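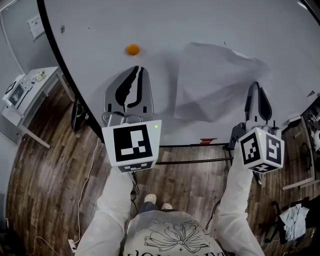

**lorkosness_liv** wrote:
What do you all put on a big white round table so it stays nice? Mine has the thin black rim and every little mark shows. Right now I throw a white cloth over part of it and it's a crumpled mess by lunch. I want the table bare when people come over, but I also don't want to wipe it 14 times a day!

**holtofan13** wrote:
Skip the cloth. Damp microfiber, tiny drop of dish soap, dry it right after. I've had my Holto table 7 years and it still looks good (okay, one coffee ring, my fault).

**Torbjørn Blomqvist** wrote:
Disagree, sorry. A cloth is fine if it's heavy enough to lie flat. Thin cotton bunches up the second anybody leans on it. Get linen, and iron it once in a while.

**holtofan13** wrote:
Iron a tablecloth?? In this economy? No thanks lol

**lorkosness_liv** wrote:
Ha, I'm with holtofan on the ironing. Could it be my lights making it look worse? We have long fluorescents up on a white ceiling with the beams showing, and they're pretty harsh.
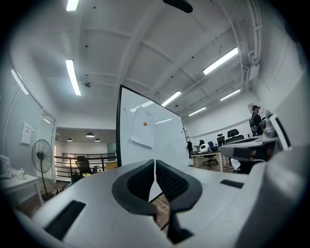
*The ceiling lights, beams and all*

**emotness_attic** wrote:
Oh yeah, those will show every smear. I swapped 2 of my tubes for warmer ones in December and stopped noticing half the marks. Didn't clean a thing!

**Torbjørn Blomqvist** wrote:
So the marks are still there.

**emotness_attic** wrote:
Sure are, and I'm much happier :)

**lorkosness_liv** wrote:
Okay, trying the microfiber first, then maybe tubes. Anyone know if dish soap is safe on the black edge?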